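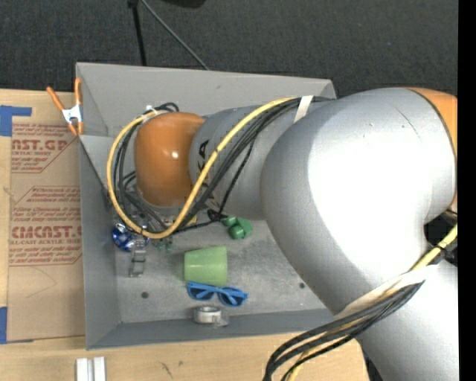

Gray bin, pale wood tabletop, dark carpet. I love this color combo so much

Marthinus Ntuli
2 min read

1/ OK, a thread on bins. I've been sorting the whole workroom since August and I have opinions now!

2/ Gray is the best bin color. I had clear ones for years and all I ever saw was the mess inside (also every scratch). Gray just sits there looking calm, even on a bad day.

3/ Sloping walls!! Small stuff slides to the middle and your knuckles don't hit a corner every time you reach in. They also stack inside each other when empty. I've got 19 nested under the stairs and they take up less room than a suitcase.

4/ Work on the table, never on the floor. I did the first 4 bins kneeling on the carpet and my back had a lot to say about it. Also, dark speckled carpet eats screws. I found one with my heel.

12 replies · 31 likes

5/ My rule for a full bin: if I have to dig, it gets split in two. Mbali Ntuli thinks this is how we ended up with so many bins, and she may have a point.

6/ Labels go on the short end, in fat marker, one word. "Cords." "Tape." "Hinges." I tried lists and never read a single one.

7/ Next up is the shelf from Oosthuizen, 60 inches wide, so three bins across if I measured right. Will post when it's up. Show me your bins please, I want to see all of them!

Share · 8 comments

Get new threads by email. Unsubscribe at any time.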